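The Closet Lesson

Reet Priedītis had the gloves on before her coffee was finished, and that told everyone on the call what kind of morning it was going to be.

"You're early," said Moncrieff, from the Nunex office in Livholm, three time zones off. He was a voice in her left ear and a small green dot on her screen. Moncrieff was his last name, and if he had another one, it had never come up.

"I dreamed about it," Reet said. "I dreamed I was picking up socks and I got every single one!"

"How many socks?"

"It was a dream, Moncrieff. It was an ocean of socks."

She rolled her shoulders and flexed her fingers, and somewhere on the other side of the continent Wevum flexed too. She never got tired of that. There was a lag, a tiny one, like the pause before someone laughs, and then the arm would do the thing she had just done. The first time, back in December, she had waved at herself through it for most of an hour and called it calibration.

The job this week was closets. Wevum could already wipe a counter and carry a cup, and it was pretty good with towels. Closets were harder. Things in closets lean on each other. They hang and sag, and somebody's strap is always looped around somebody else's handle. You could write rules for that until you were old, or you could do it by hand, over and over, with the machine paying attention the whole time, and let it find out for itself what a bag feels like when it starts to slide.

Reet was firmly in favor of doing it by hand.

"Episode 258," Moncrieff said. "Whenever you like."

She looked up, and the view swung up with her. She looked down, and it swung down, past the shelf to the door track and the dark carpet. It took a moment to get her balance. She always planted her feet wider than she needed to, as if the floor in her own kitchen might be the one to tip.

"Okay," she said to Wevum, who couldn't hear her. "We've got bags on both sides and two little guys on the shelf. We are going to be very polite to the little guys."
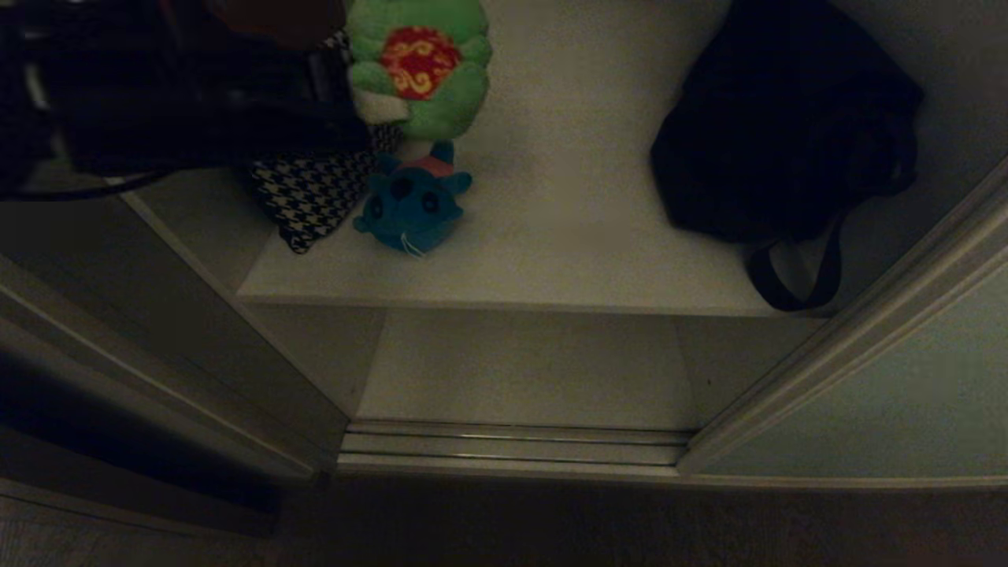 She had strong feelings about the blue cat. It had a pink patch on its head and a look of great patience, and in her private opinion it was the real supervisor of the project. The green one behind it was more of a mystery, all belly and gold swirls. Moncrieff called it the Mayor.

"Cat first or tote first?" he asked.

"Tote. The strap's hanging over the edge, and if I leave it there it's going to catch me on the way back." She reached out, slow, slower than she would ever reach for anything in her own home. That was the first thing they'd taught her and the last thing she'd learned. If you snatch, the machine learns snatching. If you sigh and drop your wrist halfway, it learns that as well, and then one day you watch it reach for a mug on its own and there's your sigh, perfect in every joint.

The fingers closed on the loop of the strap. She felt the little buzz in her thumb that meant contact, and lifted, and the strap slid right out and flopped back over the edge.

"Ha!" said Reet. "Did you see that? It wriggled."

"Do you want to scrap it?"

"No, no, keep it. Keep it! It has to see me miss. Otherwise how's it going to know what to do after a miss?"

She came in again from underneath this time, palm up, and let the strap settle across the fingers before she squeezed. Up it came. She laid it on top of the tote, held still for a breath so the stillness would be in there too, and backed away. The strap stayed put.

She did it 20 more times before lunch. Between tries a lab assistant in Livholm pulled the strap down again, a little differently each time, sometimes twisted, once with a knot in it that made Reet shout with happiness. A knot! She hadn't even thought of knots. By the end she had stopped noticing the gloves. She would think about the strap and the strap would move, and her coffee sat behind her with a skin on it.

"Take a break," Moncrieff said. "We'll load what we've got and let it have a try."

She pulled off the gloves and sat down on the kitchen floor with her back against the oven. Her hands felt large and bare. On the screen the closet waited, the Mayor and the cat in their places, the strap hanging down in its lazy loop.

"Running," said Moncrieff.

For a while the arm did nothing at all. Then it moved, and Reet put both hands over her mouth. It was so odd to see it from the outside. It went slowly. It went past the cat with plenty of room to spare, and it turned its wrist over, palm up, and came in from underneath.

The strap slipped off.

"Ah," said Moncrieff. "Well, it's only the first — "

"Shh," said Reet. "Wait. Wait!"

The arm hung there. It drew back by about 2 inches, dipped lower than before, and went in again, and the strap settled across its fingers. It squeezed. It lifted. It laid the strap on top of the tote and then held still, just for a breath, with nothing in the world to do.

"That's you," Moncrieff said. "That little stop at the end. Nothing in the code does that."

Reet was already up off the floor and hunting for her gloves.

"Move the cat over," she said. "Put the cat right up against the bag. I want to show it what to do about the cat."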